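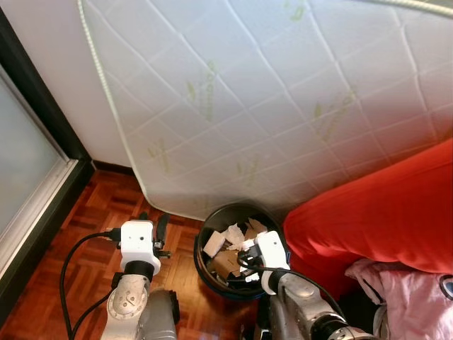
Opinion
Fernanda Serrano
June 2020

I have written a column for the Admont paper for nine years and I don't think I have ever had a postbag like this one. Around 300 letters and emails, all over one paragraph in which I said the town should let the Vuvivus café put its tables on the pavement for the summer.

Some of you were lovely. Bouchra Bouzid sent me four pages on how her street in Marseille did it when she was a girl, and I read every word on the bus (twice, I missed my stop). Some of you were less lovely, and Benjamín Rivadeneira would like me to move to another town altogether. Noted, Benjamín!

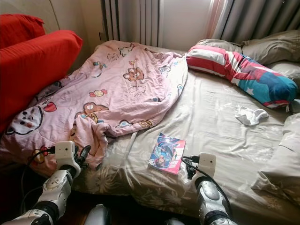

The main complaint is prams. If the tables go out, there's less room to push one past, and the kerb by the chemist is already a horror. Fair enough, I should have thought of that. But the plan Emiliano Acuña put to the council leaves the whole chemist side clear, and he's only asking for 20 chairs.

What bothers me more is how we argue about these things now. With meetings all online, you get one person talking over another and then somebody's sound goes. In December we had the car park row in a proper hall, and people shouted, and afterwards they stood about on the steps and chatted.

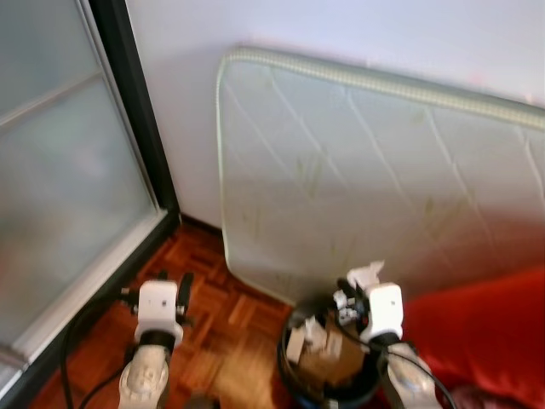

I miss the steps. Radoslava Štěpánek wrote to say she'd changed her mind about the café after bumping into the owner in the bread queue - they had a good long natter, two metres apart, and she's now for it until September. I'd settle for that. Letters to the usual address, please, and do keep them under 700 words.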